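14 May 2018

Home by eight, feet up, beans on toast. Third week at Skanimis and I still can't explain to Mum what I do all day, so I've started telling her I teach a machine to mend computers, and she says could it come round and do the ironing. Fair question, Mum! I spent most of the bus ride back thinking about it.

The job this month is processors. Pick one up by the edges, carry it over the board, put it down in the socket, don't bend anything. I can do it with a cup of tea going cold next to me. Ľubomír Oravec (my boss, sort of, the chart is confusing) reckons he's done 2,000 by hand in his time and ruined 11, and he remembers every one of the 11. So when he says the arm is "nearly as careful as a student" I think he means it kindly.

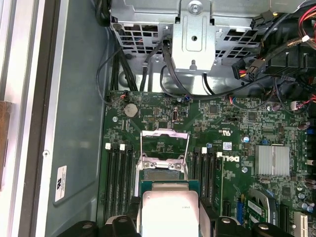
Morning

Got in early and had the place to myself until Ilídio Azevedo turned up with his enormous flask. We did the dull bit first, which is going over the notes from March and working out why half of them are in Portuguese. Then on to the Dell. I do like that old green board. Everything's in the way of everything else, cables all over the top and the drive cage looming over it, and that's exactly the sort of muddle you'd get under anyone's desk. Pivedmont sent us a lovely clean test plate with one socket on it and nothing else, and the arm was brilliant on that, but so would my nephew be.

What gets me is the letting go. Picking up is fine, carrying is fine, I'd trust it to carry my phone. But a person sort of feels the chip settle and gives it a tiny wiggle, and you don't even know you're doing it. I tried to write the wiggle down as instructions and filled a page and a half and it was rubbish.

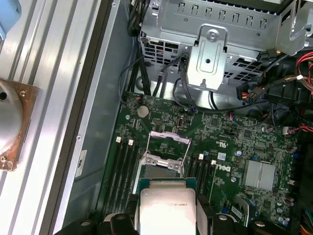

Processor in the fingers, lever up, socket still empty.

Had lunch on the wall outside. Ilídio thinks shops and repair benches will get there years before houses do, on the grounds that a bench stays put and a kitchen has a toddler in it. I said my kitchen has no toddler and still looks different every time I go in. He's got a cousin at Bondum who keeps saying they'll have something loading dishwashers by Christmas. Which Christmas, I asked. He just drank his coffee.

Afternoon was slower. Ľubomír came by, watched for ages with his arms folded, asked for the approach to be gentler and went off again. We made it gentler. It now takes 70 seconds over something I do in about five, and I sat there willing it on like a horse. I still think that's all right for now. Slow I can live with, it's bent pins that keep me up. 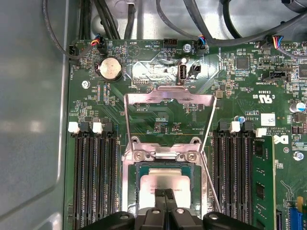
So could it do Mum's ironing?
Not for a good while yet. A chip is stiff and always the same shape, and a shirt is a different shape every time you pick it up, so I'd expect it to be fitting processors all day long before it could manage one collar.

Rang Mum and told her that. She said she'd keep the board out just in case. Must remember to take the Ahn cable back tomorrow, and buy bread.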